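Sorting Mixed Items Onto a Low Shelf

Jendmont How-To, page 2 of 7

The method below covers a small open shelf used for both books and sports gear. It assumes the shelf is assembled and standing on a flat surface. A Rola or a similar plain board unit will do -- the brand makes no difference to the steps.

Lay a flat sheet of cardboard over the table before bringing anything to it. Cardboard keeps hard covers from scuffing and marks the limits of the work area. Fold lines in the sheet can stay as long as it lies flat.

Set out one small group at a time. Books go in the middle, stacked, with the larger cover at the bottom where sizes differ. Long items go behind them, parallel to the back edge of the table.

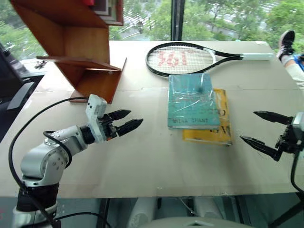

STEP 2: BOOKS BEFORE RACKETS

A hardcover in clear film, such as the Mira Grant on top of the stack, should keep its wrapping. Crinkled film catches on neighboring covers, so lift the book clear of the one under it and do not slide it. Shelve the yellow book next.

Leave the racket until the books are placed. Pick it up by the grip and keep the strings away from board corners. If it is longer than the shelf board, store it upright beside the unit.

Books or boxes already on top of the unit can stay there if the stack is stable. Check by pressing lightly on one corner. If it rocks, take the stack down and rebuild it with the widest item at the base.

Measure the board before adding more. On a 269 mm board, keep to 2 short stacks.

Next: Labeling the Stundasside bins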